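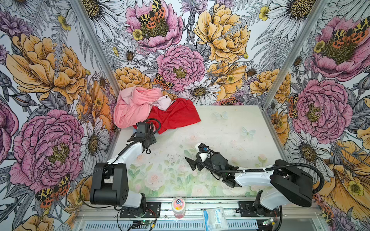
Rostam Mousavi asked, on reading the draft of this section, whether an owner could leave the Skiritex two-arm cell to fold the wash alone and come back to a finished stack. The present answer is no. The cell can pick up, move and lay down garments under supervision. Folding remains an assisted task.

Section 4. Preparing the Cell for Garment Work

4.1 Before You Begin
1. Read the cautions in Section 2.
2. Clear the space between the two arms. Bottles, packets and other small goods must be stored away from the front rail.
3. Wipe the tabletop with a dry cloth. Specks and stains on a printed surface may be mistaken for part of a garment.
4. Place the garments in a heap at one back corner.

Note: Soft toys and other items that are not laundry should be removed. The sorting routine does not reject them reliably.

4.2 Picking Up a Garment
5. Select SINGLE PICK on the Prorkitz panel.
6. Confirm that one arm takes hold of one garment only. A crumpled cloth gripped at a gathered knot is an acceptable pick. A grip that takes in two garments is not.
7. Keep the fingers of the second arm open until the first has lifted clear.

Caution: Do not reach into the cell to free a caught sleeve or collar. Press STOP first. 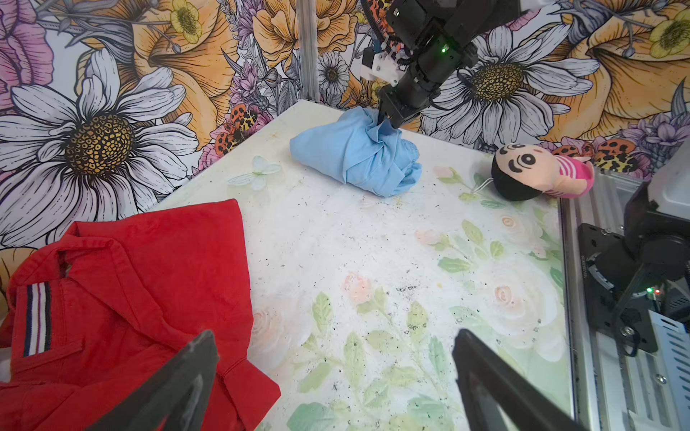
4.3 Checking the Wrist View
8. Open the wrist view for each arm in turn. Both fingertips should be visible, with a clear gap between them.
9. Compare the heap with its background. Red and pink fabrics set against a floral wall are a demanding case — the cell may take a printed petal for cloth.
10. If the edge of a garment is not found after 5 attempts, stop the routine and spread the heap by hand.

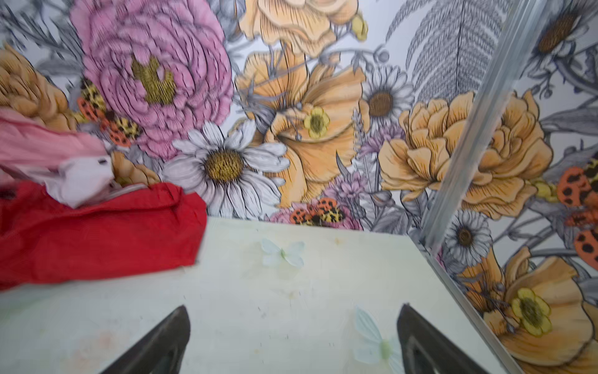

4.4 Limits of Use
In trials at the Wosville site, 76 of 585 garments were folded without help. Operators should plan for a person to be present throughout. Shirts with collars should be finished by hand.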